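Home Talks Notes Contact

Last updated December 2025

Covering floors in shared rooms: speaker notes

Start with the budget. We had 2,000 to spend and spent most of it on the Bilby hall floor. The room gets used 40 weeks of the year, so wear matters more than looks.

Say why we went for grey. Dirt shows on a pale floor by the second week, and black shows every bit of dust. Grey sits between the two. Pass the samples round at this point and ask for them back.

Next slide is the grey covering again. Leave it up while talking about edges. Edges are where a covering fails first. If it lifts, people catch their feet on it, and then it tears. Press it down from the middle outwards and leave it overnight before moving anything heavy back in.
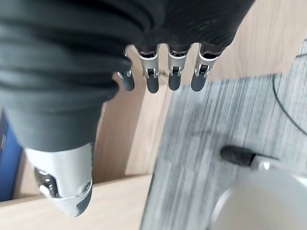
Hamish Paewai wrote back after the April talk to say that overnight wasn't long enough in his hall, and that he would leave it two full days if the room is cold. Read that out. I now agree with him.

Cleaning. Sweep first, then a damp mop, not a soaking one. Water gets under the joins. Jenska room was mopped too wet all winter and we had to relift one side.

Chairs: felt pads on every leg, checked each term. The Thorlacius room has 26 chairs and it takes one person 20 minutes.

Questions. Someone will ask about underlay. Price list is on the back of the handout.

This site uses cookies. Accept Manage settings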